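Home visiting program to extend into Drollside from August

The Wallura Family Health Service will extend its home visiting program for new parents to Drollside and the outlying farming localities from August, following a review of the first year of operation in Wallura itself. The program manager spoke with the newsletter on Monday about the expansion and what families should expect.

Under the present arrangement, a family support worker visits from the seventh month of pregnancy until the child's first birthday. The service completed 1402 visits in its first year. "We had budgeted for fewer," the manager said. "Demand came largely from families without a car, and from mothers who had already missed clinic appointments."

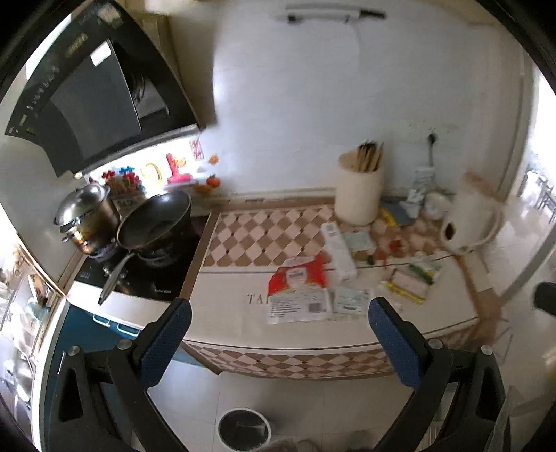 Referrals are accepted from general practitioners, hospital midwives and parents themselves. The manager noted that self-referral had been the subject of some debate. "There was a view that it would overwhelm intake. Our waiting period at present is 21 days, and we want it shorter than that before the Drollside visits commence."

Funding for the extension has been provided by the Eyvindsson Foundation, with interpreter services to be delivered under a separate agreement with Trekov Language Services. Asked whether the funding would continue beyond the initial term, the manager said discussions were under way. "I would not want to give families an assurance that I cannot yet put in writing."

Seven support workers will be employed across both areas, including two with experience in infant feeding. Recruitment is in progress, and preference will be given to applicants who live locally.

Families already enrolled in Wallura will keep their current worker. Drollside residents may register their interest at the health centre's front desk.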